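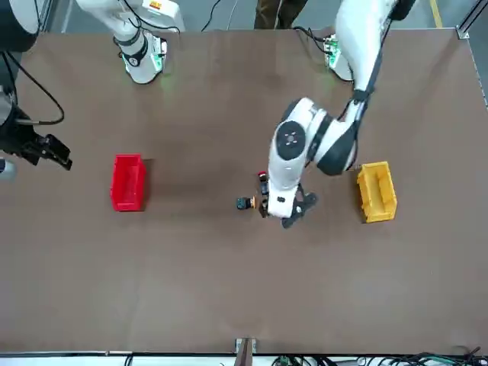
One user wrote in after the April issue to say that the bins should be set out before the items are brought to the table, and that doing it the other way round had meant sorting the same batch twice. We agree, and the steps now follow that order.

4 Setting out the red and yellow bins

Applies to the Mirkard two-bin sorting set. Revised 07/02/2019.

1. Wipe the tabletop and let it dry.
2. Check that both bins are clean inside. Look along the bottom corners, where small items get left behind.
3. Put the red bin on the left and the yellow bin on the right, level with each other. Leave a clear space between them.
4. Write down what each bin is for on card 17 and keep the card with the batch.
5. Place the items to be sorted in the space between the bins. Spread them out so that none is lying on top of another.
6. Sort one item at a time. Lower it into the bin and let go. Do not throw it.
7. When a bin is full to the top of its walls, stop and empty it before going on.

Note: if you are left-handed you may swap the bins over. Mark the change on the card.

Caution: do not put more than 4 kg in either bin. Do not stack full bins.

4.1 Moving a bin

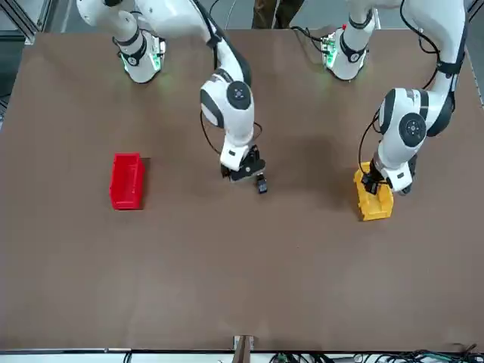
Can a bin be moved while there are still items in it?
It can, provided the contents are below the rim. Keep it upright, slide it a short way and check that nothing has been caught underneath.

Put the bin back in its place before you carry on sorting. If items have spilled, return them to the middle of the table and sort them again.

4.2 Putting away

1. Empty both bins into the store boxes.
2. Wash in warm soapy water. Do not use water above 80 °C.
3. Store the bins upside down on the Ovdale shelf. Replacements are ordered under part number 185.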